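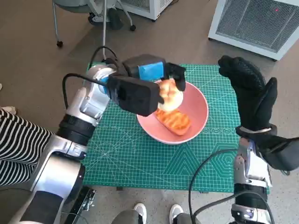 A bread roll held above a pink bowl.

Print this page
E-mail this page

What is the offside rule?

Feb 10, 2021
By Hiba Azar

Offside is the rule that people argue over most in football. Players argue about it, and so do parents on the touchline. The basic idea is simple once you know which parts to look at.

Where can you be offside?

You can only be offside in the other team's half of the pitch. If all of you is in your own half when the ball is played, you are safe. The halfway line counts as part of your own half for this.

To be in an offside position, you must also be nearer to the other team's goal line than both the ball and the second-last defender. The goalkeeper usually counts as one of the last two, but not always. Sometimes the keeper runs up the pitch for a corner, and then two ordinary defenders are the ones to check.

If you are level with the second-last defender, you are onside.

Which parts of the body count?

Your head, your body and your feet all count. Your arms and hands do not. This goes for the goalkeeper as well.

When does the referee check?

The moment that matters is when your teammate plays the ball. It makes no difference where you are when you receive it. A fast player can start level with the defender, run past as the pass is made, and collect the ball a long way behind everyone.

Say Karim has the ball in midfield and Milagros is up front. Karim passes. At that moment Milagros is level with the last defender in front of the goalkeeper. She runs on and scores. The goal stands. If she had set off a second sooner, the flag would probably have gone up.

Is it always a foul to stand there?

No. Standing in an offside position is allowed. You are only punished if you join in, which could mean:

playing the ball
blocking the goalkeeper's view
getting in the way of a defender who is trying to reach the ball
playing a ball that has bounced back to you off the post or the keeper

A player who is offside on the far side of the pitch and leaves the ball alone has done nothing wrong.

There are also 3 times when you cannot be offside at all. These are when you get the ball straight from a throw-in, a goal kick or a corner.

What happens next?

The other team gets an indirect free kick. Indirect means the ball has to touch another player before a goal can be scored from it.

Do younger teams use the rule?

Many small-sided games for young children are played without offside. Ask your coach if you are not sure what your league does.

Words to know

Goal line: the line at each end of the pitch, with the goal on it.
Onside: in a place where you are allowed to play the ball.

Print this page
E-mail this page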